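Home | Methods | Checklists | Reports | Contact

Festgate Robotics Laboratory
Pre-Run Inspection Checklist: Simulated Clutter Grasping, Terkell Method
Revision of March 2025

Scope. This checklist applies to all simulated runs that will be cited in a result. It is to be completed before the batch is released to the Sipos queue. Items marked "Hold" must be cleared and signed again.

1. Scene file matches the approved version. Pass.
2. Joint limits loaded for the active arm. Pass.
3. Second arm locked for the whole run. Pass. Comment: confirm the lock after every reload.
4. Contact time step matches the value in the method sheet. Hold. Comment: the sheet still lists the October value. Corrected and signed again.
5. Random seeds recorded, 500 per condition. Pass.
6. Force readings logged at the wrist. Pass. Comment: 23 runs in the pilot had gaps in the log and were left out of the totals.
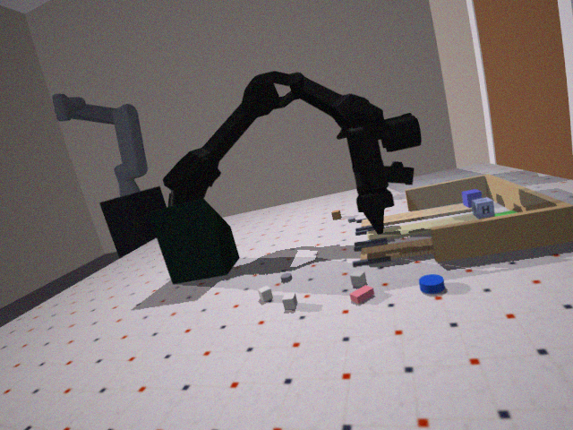 The Terkell method scores a grasp by how little the neighboring objects move, and the starting layout must therefore be settled before the arm is released. Inspectors shall let the physics run until all contacts are at rest. Stacked items need the longest wait - sticks lying crisscrossed in a heap, as they do in front of the tray, can pass the speed test and still creep. Cubes and the short blue cylinder on the open floor may be checked by the standard test alone.

7. Heap at rest for 2000 steps before release. Pass.
8. Gripper clear of all objects at the start pose. Pass. Comment: check the distance value in the log - the rendered view is not sufficient.
9. Shadow and lighting settings unchanged between conditions. Pass.
10. Results folder write-protected after the batch closes. Hold. Comment: permissions to be set by the batch owner.

A batch with more than 3 open holds shall be returned without review.

Comments

gridwalker: Does item 7 apply to scenes with loose cubes only?

Festgate Methods Desk: No. The standard test is enough for those.

tmk_sim: We had the same creep problem in Masach. A smaller time step helped, but the batch took almost twice as long.

Related items
Masach Scene Format: Import Notes
Sipos Queue: Batch Release Rules
Terkell Method: Scoring Sheet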